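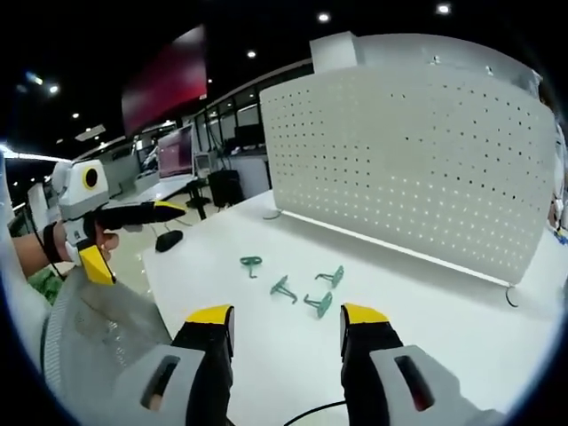 12th May

The morning was given over to the pegboard fittings. The small green pegs had been returned to the desk at the close of the previous session, and I asked that they be left where they lay until the condition of each could be entered in the register. They are simple plastic parts, each with a flat base and a short angled stem, and they are easily mislaid. The white desk was kept for this purpose and served it well, as green shows clearly against the surface.

So-ying Lu attended from the workshop office and read out the entries from the November list. The supplier, Morais, had delivered 300 pegs under the original order. The list gives 432, which includes the later delivery from Asport. I have asked Nuno Neves to confirm which of the two figures is to stand in the annual statement. He expects to reply once he has seen the delivery notes, which are held at the Flisura building.

There was some discussion of how the pegs should be stored between sessions. Vilém Tichý favors leaving them in the board, where they can be seen. My own view is that they should be taken out and put in the shallow drawer – the stems catch on sleeves when people lean across the desk, and two were bent in this way during the winter. The question was left open. In the meantime the pegs are to be set down toward the middle of the desk and not along the front, where they roll off and are stepped on.

Rosário Meireles called before lunch to ask whether the room could be released to the Prandar study group for the afternoon. I agreed, on the understanding that the desk would be returned to its present arrangement. She was also given the spare key, number 6, and signed for it.

The afternoon was spent on correspondence. A letter went to Celeste Baptista about the labels for the drawers, which have now been promised on two occasions. I requested plain white labels with black lettering, in the larger size.

Lamp over the side shelf still flickering. Reported again to the building office.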